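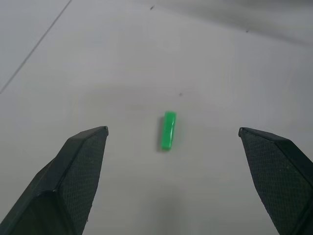 Page last updated: October, 4:40 p.m.

Well, I finally made it to the Mellaswood, and I have been boring everyone I know with it ever since, so now it's your turn!

If you've been getting this newsletter for a while you'll remember that I gave up on evening concerts for a good long stretch. My joints like to be in bed by nine, and the big venues near me all seem to have been designed by someone who thinks a seat is a thing you perch on for a minute between escalators. So when Ginette MacLeod wrote to me over the summer and told me the Mellaswood had reopened its hall with a new side entrance and proper aisle seating, I put it on the list and then did nothing about it for weeks. You know how I am.

What got me moving was the program. Gamora were playing - a string quartet plus a singer, if you haven't come across them - and they were doing the whole of the Farik song cycle in one sitting, 90 minutes with no intermission. I have loved those songs since college. I had a tape of them that I played until it went wobbly. I'd never heard them live and I'd more or less decided I wasn't going to.

Booking was a mixed bag. The website lets you pick a regular seat by yourself, but for the wheelchair spaces and the transfer seats you still have to call, and the line opens at 10 a.m. and was busy until almost lunchtime. Once I got through, the woman on the other end was lovely. She asked me what I needed and then she listened to the answer, which happens less than you'd hope. She put me in row F on the aisle with a companion seat next to me, and the companion ticket was free. She also emailed me a map of the building with the step-free route drawn on it in red pen. I've still got it on the fridge.

The hall holds 1,880 people, and I was nervous about getting in with that many bodies all heading for the same doors. We went early. Parking is on the north side and there are accessible spots right up against the building, but please note that they can't be reserved, and by the time we'd gotten my chair out of the trunk they were all taken. If you're coming for a popular show, give yourself plenty of time. The sidewalk from the parking lot slopes more than I'd like (it's fine going in, harder work going home), and there's a drain cover near the corner that wants to eat your front casters. Steer left!

Inside it was all easy. The side entrance has a door that opens at the push of a button and the button worked. An usher walked us over to the elevator and rode up with us, chatting the whole way about how she'd heard the sound check and had to go stand in the coat room and have a little cry. I took that as a good sign.

I transferred into the aisle seat, and the armrest lifts up on that side, so no climbing. They parked my chair in an alcove by the door and brought it back without my having to wave at anybody. The seat itself is firm but deep enough for my legs, and I could see the whole stage. My sister, who is five foot nothing, could see all of it too, apart from the second violin's left elbow.

And then the music. Oh, I don't know how to write about it. They played in near darkness with one lamp by the singer, and for the first two songs I was still fidgeting and thinking about the parking, and then came the slow one about the ferry and I just stopped thinking. The cellist has this way of leaning into a note and then letting it go a little before you're ready. The singer didn't do any of the big arm gestures either. She stood there with her hands in her pockets and sang it like she was telling you something over the kitchen sink. I cried, my sister cried, the man in front of us blew his nose so loudly that the viola player smiled.

A few things I'd fix. The accessible restroom is on the lower level, so it's back in the elevator if you need it, and with no intermission you'll want to plan for that. The lobby bar is at a height that makes me feel about seven years old. And the large-print programs had run out, although they did let me have the text on my phone through a code at the desk, and I could blow that up as big as I liked.

We stopped at Acuña on the way home for soup and fried plantains, and they stay open late after shows, and there's a ramp around the back by the herb pots (ring the bell, they come right out). The plantains are worth the trip without a concert attached.

I paid for it the next day, of course. I spent most of it on the couch with a heating pad and the old recordings on low, and it was one of the nicer bad days I've had.

Gamora are back in the spring with something new, and Ginette is trying to get a group together. There's a block of 150 seats going on sale early to people on the hall's access list, and joining the list is free. You fill in a form once and they keep your details, so next time you don't have to explain yourself from scratch. Mine took 2 weeks to come through. If you'd like to sit with us, reply to this email and tell me whether you need a space or a seat, and I'll pass it along to Ginette.

Next month I'm hoping to write about the audio-described play I've been promising you, provided I can get through to the box office before then.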